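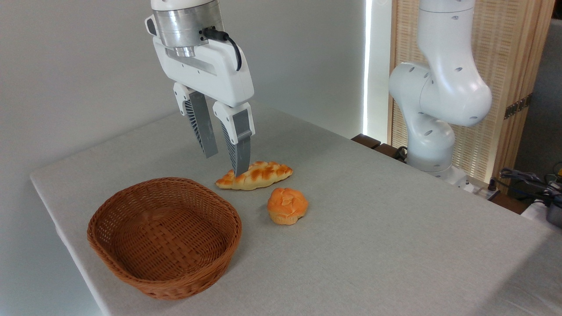

Jocelyn Tagle
I would not buy a wicker basket for play bread, sorry. Ours from Senholm began to shed little sticks after 2 months and I was picking them out of the rug every Monday.

Svitlana Hnatiuk
Thank you, but I disagree a little. My daughter Melaniia plays bakery each day and our wicker one is still fine. I wipe it with a damp cloth and let it dry in the shade. The oval shape is good for a plaited loaf, in a round basket it always stands up at one end.

marichka_s
Which size did you take? A plait and a bun together, do they fit?

Svitlana Hnatiuk
The middle one of 3. With us the plait goes in first and the bun sits beside it. The small one is only for rolls.

Trinidad Prieto
Cloth bag. It folds flat and goes in the washing machine.

Jocelyn Tagle
A bag is not a bakery, though - my boys want to see the bread when they sell it. We have now a plastic basket from Grurard. Ugly, but no sticks.

marichka_s
I will try wicker, middle size. Does somebody know if Celtley still sells the plait alone, without the whole set?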